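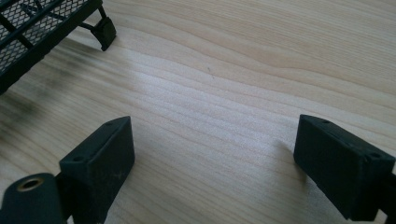 Refinishing a pale wood table, oil or water-based poly?

tallgrass_ed
I picked up a Stullholm dining table used and want to put a new finish on the top. It's a light blond wood with a wavy grain. The old finish is thin and it shows rings if a glass sits for an hour. I want to keep the color as close to bare wood as I can. The table gets used three times a day. What would you put on it?

moxley22
Water-based poly, matte. Three coats, light sanding with 400 between them. Oil will turn it yellow.

porchlight
Disagree on the poly. I used hardwax oil from Polák on a birch desk and it barely changed. When it gets a scratch I sand that one spot and wipe more on. With poly you end up redoing the whole top.

moxley22
A desk doesn't get spaghetti sauce on it. How often are you re-oiling?

porchlight
Twice a year, takes an evening. I did it last in June.

tallgrass_ed
Should have said I have two kids, so sauce is a daily thing. Is the top likely to be veneer? I don't want to go through it.

k_dunmore
Look at the end of the top. If the grain lines run over the edge and turn into end grain, it's solid. If there's a separate strip glued on, assume veneer and stay off the power sander. My Keswood table was veneer and I went through it in one corner with 80 grit.

tallgrass_ed
Checked underneath and at the ends. Solid, boards glued side by side.

k_dunmore
Then start at 120, finish at 180, always with the grain. Check it with a lamp held low from the side. Light coming straight down washes out the middle of a pale top and you miss the swirls.

moxley22
And don't go finer than 180 before poly. It needs something to grip.

porchlight
Some 500 hours of homework on my desk and I still say oil. But with little kids I can see the other side.

tallgrass_ed
Going with the matte water-based. I'll do the underside of the leaf first as a test and post how the color comes out.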